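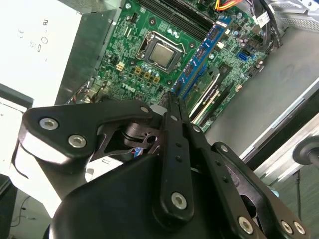 Rulla will have to do without their first-choice hooker for Tuesday night's catch-up match against Trarnell after scans confirmed a torn calf muscle.

By staff reporter
February

The club had hoped the injury, picked up late in the weekend loss to Olvera, was no worse than a cork. The scans showed otherwise and the rake is expected to miss at least 3 matches, with the medical staff to look at him again before he goes back to full training.

It leaves Rulla short in the one position where they had no cover to begin with. The back-up hooker from last year moved to Olvera in the off-season and was not replaced. The five-eighth filled in at dummy half for the last quarter of an hour on the weekend, but the coaching staff want to keep him in the halves, where he has done all his pre-season work.

The likely answer is a promotion from the under-20s. The club's junior hooker trained with the top squad on the weekend and is understood to have been told to be ready. He would be making his first-grade debut.

Trarnell have injury worries of their own, although none as serious. Their captain has a sore shoulder and sat out contact work, and one of the starting wingers is still getting over a virus. Both were named in the squad.

The match was put back from the opening round when the Trarnell ground was closed after heavy rain. The surface has since been cleared for play, but the eastern hill stays fenced off and the crowd will be capped at 600. The club said 400 of those tickets had gone to members, with the rest on sale at the gate from 5pm.
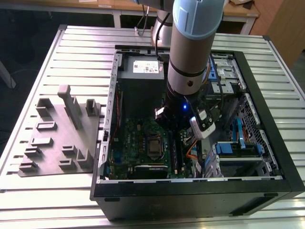 A robot arm over an open desktop computer case.

Trarnell go in as favourites after a win over Tiltex in which their forwards did most of the damage. They ran straight at the middle from the kick-off and Tiltex spent much of the first half defending their own line. Rulla's pack is lighter and missed too many tackles close to the ruck against Olvera, an area the coaches went over at length in the video review.

Rulla's hopes may rest with their lock, who will play his 121st game for the club. He topped the tackle count on the weekend and will be asked to play the full 80 minutes again.

A win would lift Rulla off the bottom of the ladder. Trarnell would go level on points with Olvera at the top, with the place to be decided on for-and-against.

Final teams are due an hour before kick-off, which is at 7.30pm.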